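Sorting the kitchen drawers and the odds-and-ends shelf

Right. Quick one this week, got a cupboard half emptied on the floor behind me so excuse the state of it.

Had a few of you ask about small stuff. Not pans, not plates. The small stuff. Clips, string, birthday candles, spare fuses, the little key that bleeds the radiators. Lives in a heap in most houses. Lived in a heap in mine till March.

Start with one drawer. One. Tip the lot out on a towel (stops things rolling off under the cooker). Don't sort while it's still in the drawer, you just stir it.

Bin first. Dead biros. Takeaway menus for places that shut. Rubber bands gone sticky. Any key you can't match to a lock goes in an envelope with the month on it, and if you've not needed it in a year, out.

Batteries — don't chuck loose ones back in. Bit of tape over the ends of the square nine volt ones, they can short against a key or a coin. Old ones in a jar by the door so they go to the shop with you. Supermarkets mostly have a bin for them near the entrance.

Then sort by when you use it, never mind what it is. Scissors, tape, pen, string all get used for parcels, so they live together. Matches, candles, torch go together for power cuts. I used to keep all the sharp things in one place and all the stationary in another and was up and down the kitchen all day.

Wash the drawer while it's empty. Warm water, drop of washing up liquid, wrung-out cloth. Crumbs get in the corners, an old toothbrush shifts them. Leave it open till it's properly dry, over night if it's a wood one. Candle stub rubbed along the runners if it sticks. Soap does the same job but goes gummy after a bit.

Now dividers and boxes. MEASURE FIRST. I've bought the wrong size three times. Inside width, inside depth, and the height with the drawer shut, because there's usually a bar across the front that eats a bit. Write it on your phone, not on a scrap of paper that then goes in the drawer.

Cheap ways to split a drawer:

Cereal boxes cut down, good for a few months, then they go soft.
Ice cube trays for screws, picture hooks, drawing pins.
Cutlery tray turned sideways.
The bottoms of tea boxes for batteries.

If it's a shelf or a worktop you're doing, go for something open at the front with upright panels. Lids are a nuisance. You never put a thing back if there's a lid to lift with your other hand full. Plain bays, big enough to get your whole hand in and out. Plastic for anywhere near the sink.
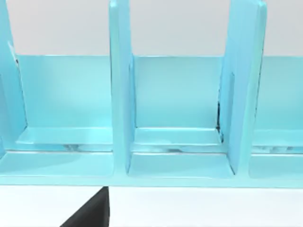
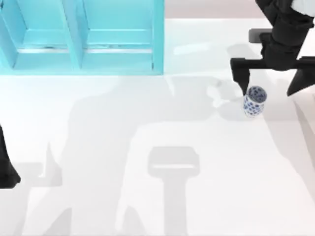 Fill the bays heavy stuff low, everyday stuff nearest your good hand. Leave one empty. I mean it, leave one. Something always turns up on the Wednesday that has no home and if there's no gap it'll go on top of everything else and you're back to a heap.

Slippy base? Strip of that rubbery shelf liner underneath. Or a damp cloth folded flat if it's only for the afternoon. Blu tack works on a smooth worktop but leaves a mark on painted ones, learnt that the hard way.

Cleaning plastic organisers. Not in the dishwasher unless it says so on the bottom, the thin ones warp. Bowl of warm water, washing up liquid, soft cloth. No scouring pads, they leave scratches and then the dirt sits in the scratches. Sticky label left behind — cooking oil on a bit of kitchen roll, leave it 11 minutes or so long as it takes to have a cup of tea, rub with your thumb, then wash the oil off. Felt tip comes off with surgical spirit on cotton wool. Try a hidden bit first, it can cloud some plastics.

Greasy film if it's been near the hob: bicarb on a damp cloth, light hand, rinse. Turmeric stains, put it on a sunny windowsill for a few days. Fades a good deal. Not always all of it.

Labels. I use masking tape and a pencil. Looks scruffy, peels off clean, and you WILL change your mind about what goes where. Give it a month before you do nice ones. Had a Dostgate label maker for a while, nice enough, but the tapes cost more than I liked and it ate batteries.

Spices next as somebody always asks. Away from the cooker, I know it's handy there, but heat and steam make them go to clumps. Ground ones lose their smell first. Pinch in your palm, rub it, sniff. Smells of dust? Compost. Buy small bags and top up jars. Date on the bottom of the jar in pencil on tape, same as above. Never shake the jar over a steaming pan, shake into your hand.

Carrier bags. Fold flat, fold into a long strip, then fold into triangles like a samosa. Takes 7 seconds each once you've got the knack. Keep 8, recycle the rest. No house needs more than 8.

String and cable. Wind round your fingers in a figure of eight, finish with a twist round the middle. Loo roll tubes for chargers and leads, write on the tube what it belongs to. My old Kruger mixer lead spent two years in the shed because I'd not labelled it.

Screws and bits from flat pack. Into a small bag, tape the bag to the BACK or underside of the furniture. Then when you move house it's all there. Allen key as well.

Jam jar lids, screw one to the underside of a shelf, jar twists up into it. Two screws per lid or it'll spin. Good for nails and rawlplugs in the garage. Don't overfill them, a jar of nails is heavy.

Keeping it going. Five minutes, same time each week, I do it while the kettle's on in the evening. One drawer, put back what's wandered. If a bay keeps filling with the wrong thing, that's where the wrong thing wants to live, so change the label and stop fighting with it.

And don't buy any more boxes till you've done the bin stage. Half the time you wont need them.

Next week limescale — taps, kettle, and the shower head, which wants doing here badly. Got to go and put this cupboard back together before tea.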